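Glue guns: what we keep, how we store them, and what to do before September

The craft room at Lolholm reopens for the autumn programme in September, and the shared kit needs to be in order before then. Glue guns are first on the list. They get borrowed more than anything else apart from scissors, and they come back in the worst state.

Over the years we have ended up with a mixture. Some were bought for the room, others were left behind after workshops, and a few came in a box of odds and ends when the Salinas Street hall closed. They do not all take the same size of stick. If you have ever tried to push a thick stick into a small gun, you will know how that ends. From now on the guns that take the thin sticks will have a strip of tape round the handle, and the thin sticks will be kept in the Olo tin on the second shelf. Thick sticks stay in the drawer. We have 300 of the thin ones left and 50 of the thick, so please don't buy more thin sticks, however cheap they are.

The cords are the main nuisance. When several guns go back into one bin with their leads loose, you cannot lift one out without bringing up the rest. Wind each lead in a loose loop and fasten it with one of the fabric ties. Don't wrap it tightly round the body of the gun, as that strains the lead where it goes into the handle. If you find a lead that is split or stiff near the plug, put the gun in the repairs box and write it in the book.

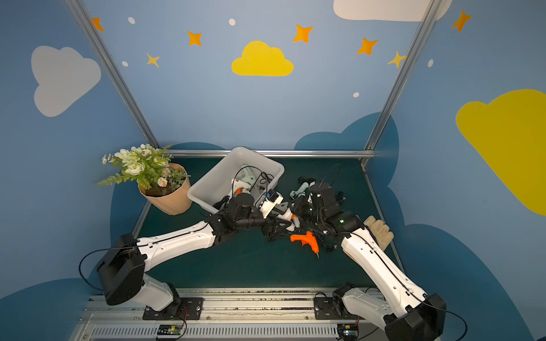
Leads should come off the bench altogether, according to Gatier, where the craft group hangs each gun on its own hook with the lead looped over the same hook. They gave up on bins two winters ago and would not go back. The drawback is wall space, and we have very little of that once the pinboards are up. We may try a short row of hooks by the sink end and keep the bin for spares.

A few points on using them. Stand the gun on a mat or a tile when it is on, with the nozzle over the mat. Unplug it and let it cool fully before it goes back in the bin, which means allowing a good half hour at the end of a session. Don't pull a half-used stick out of the back. Leave it where it is and the next person can carry on with it. Old glue on the nozzle can be wiped off with a thick cloth while it is still warm, wearing a work glove. There is a pair in the drawer, and they should live there.

Anyone making up the artificial flower pots for the sale table should use a low-temperature gun if there is one free. The hotter ones can mark foam and thin plastic petals, and paper pots need only a small dab at each fold. Leave the pots to set on the side shelf overnight, and please put a label underneath with your table number.

The summer sale raised 3,539, and 100 of that has been set aside for small tools. It will go first on fabric ties, hooks and two new mats. If there is anything left over we will look at replacing the oldest guns. Suggestions can go in the book by the door until the end of the month.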